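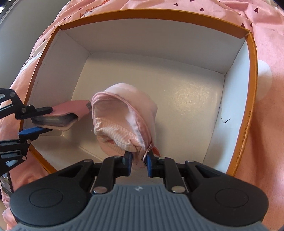

6 min read

In praise of the half-empty drawer

I have a kitchen drawer with three things in it, and I want to tell you why it makes me so happy.

It started with a move. When I packed up the flat on Trutbridge Road last April I had to put a number on my belongings for the insurance form, and being the sort of person who can't leave a blank line blank, I went through and counted. Every fork, every sock, every loose battery. The total was 3,908. I live alone! I don't collect anything! I had a perfectly ordinary one-bedroom flat and it was holding nearly four thousand objects, and I could have named maybe two hundred of them from memory.

I'd always thought of tidying as a chore for people with better characters than mine. My mother folded tea towels in thirds and I rebelled by owning too many tea towels. But the count got under my skin, and over that autumn and winter I brought it down to 3,007, and somewhere along the way I found out that I love an empty space. I love it the way other people love a full bookshelf. (I still have the full bookshelf. I'm not a monster.)

Most of the advice on this subject is about getting rid of things. There's a whole industry of it - the thirty-day challenges, the hangers turned backwards, the stern voices telling you to thank your jumper and let it go. Some of that helped me. What I missed in all of it was any joy in the gap that's left. The books treat the space as proof that you've done your homework, and then they hurry you along to the next cupboard.

I reckon the space is the best part. A shelf with room on it is an invitation. You can put down a bowl of lemons. You can put down your keys, and then find your keys. When my friend Telma Fuentealba came to stay for a fortnight I opened the wardrobe to show her a whole half of the rail, bare, hers, and she laughed out loud and said she'd been living out of a suitcase in other people's spare rooms for ten years and had never once been offered a hanger. I had been one of those people! She'd stayed with me twice before and hung her coat on the door handle.

That visit changed how I think about hospitality. I used to believe it was all in the cooking, and I'd go flat out on the cooking, three dishes and a pudding, with the guest perched on the one chair that didn't have washing on it. Now I clear a shelf in the bathroom and a spot on the bedside table. It takes ten minutes and people notice it more than they ever noticed the pudding.

It works for time as well, though I'm slower at that. I have a neighbour, Mirjam Grabner, who taught piano for most of her working life, and I once asked her what she found hardest to teach. Rests, she told me. Children will happily learn a fiddly run of notes and then trample straight over the silence after it. She used to make them lift their hands and breathe. I think of that when I look at my calendar and feel the urge to slot a coffee into the only clear hour between lunch and the dentist. Lift your hands. Leave the hour alone. Quite often something lovely wanders into it.

Now, I know the arguments against all this, and a few of them are good. Spare room costs money. It's easy to be breezy about giving away the second-best saucepan if you can afford to buy another when the first one dies. My grandparents kept every jar and every length of string, and they were right to, and I've no patience with anyone who'd call that clutter. A family of five in a small house can't keep a drawer free for the pleasure of opening it. I get that, and I'd never tell someone with a pram in the hallway that what they need is more emptiness.

But I'd gently push back on the idea that you need a lot of it. I don't live in a gallery. I have some 1,000 books and a frankly silly number of mugs, and the cupboard under the stairs is still a disgrace that I open with one shoulder against the door. What I've got is a handful of gaps, dotted around the place. There's one on the windowsill and one at the end of the kitchen bench. There's the bottom shelf of the linen press, where the good blanket now sits by itself with air all around it, looking like the most valuable thing I own.

That was the real surprise, by the way, how much better everything looks with room beside it. The blanket was always that colour. For years it was fourth in a stack of seven and I pulled it out twice a winter, swearing. Put a plain brown teapot on a crowded shelf and it's just more crockery, but give it a foot either side and you start seeing the glaze, and the slightly wonky spout, and you remember the market where you bought it and the rain coming in under the awning.

So back to the drawer. It's the second one down, left of the stove. It holds a corkscrew, a ball of twine and my grandmother's pastry cutter. When I open it the three of them slide forward with a rattle that I've grown ridiculously fond of. Every so often I come home with a new gadget and think, well, there's heaps of room in there. And then I put it somewhere else.

41 comments · 212 shares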